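Predach Student Drive Kit - Set-up Guide
Section 5: Setting up the road camera and recording your first practice drive

Welcome back! If your club has worked through the earlier sections, you have the Pan recorder charged, the Custora software on a laptop, and the little driving robot waiting patiently on its bench. Now comes the part most students look forward to, when you collect real road footage for the robot to learn from. Please take your time over it. A camera that sits a little crooked will give you an afternoon of crooked lessons, and we would hate for you to have to do it all over again.

Before you start

You will need the recorder, the windshield mount, the short cable and an adult driver who has agreed to the route. A microfiber cloth is nice to have, too.

CAUTION: Students never drive during a recording, and the driver never touches the recorder. All buttons are pressed while the car is parked.

Mounting the camera

1. Clean the inside of the windshield and let it dry fully.

2. Press the mount onto the glass, high up and close to the middle, where it leaves the driver's view clear. Hold it for a slow count of 83 (our Usilcombe club likes to sing through this part).

3. Slide the recorder in until it clicks, then run the cable along the edge of the dash, well away from the pedals.

4. Open Custora and choose Live View. Tilt the camera until you can see a strip of the hood along the bottom and a good piece of sky at the top.

Note: The wide lens leaves curved black borders in the view. Leave them in. The software masks them for you later, and trimming them by hand upsets the lane finder.

Recording

5. Set the clip length to 642 frames. Longer clips work, but they are slow to label and young labelers do get tired.

6. Press Record, wait for the steady green light, and let the driver set off whenever it is safe.

7. Park before you press Stop. Custora will save the clips and show you the total. A full card holds over 1,826 clips, so there is no need to hurry with deleting - keep the dull ones as well, they are good practice.

Choosing a frame to label

8. Pick a still with plain lane markings and at least one vehicle ahead. A junction with a large sign beside it makes a fine first try. Mark the road edges first, then the center line, then the vehicles, each with its own color.

9. If small lettering on a sign can't be read, label the sign as "direction sign, text unclear" and move on. Please don't guess!

When your group is happy with the labels, save the frame to the class folder and compare it with a partner group's before going on to Section 6. 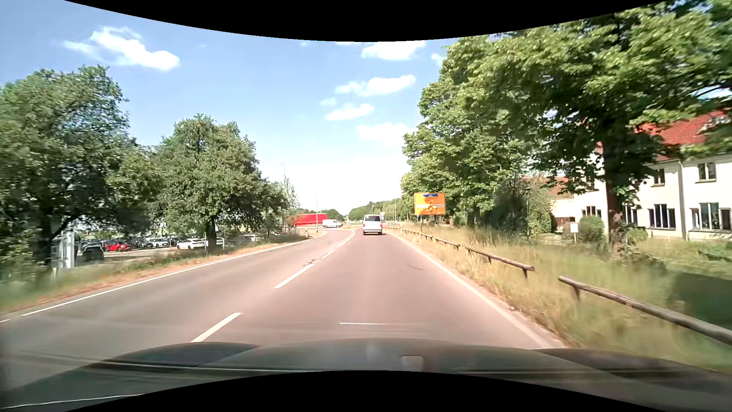
Figure 5. Road view with two white vans ahead and a direction sign on the right.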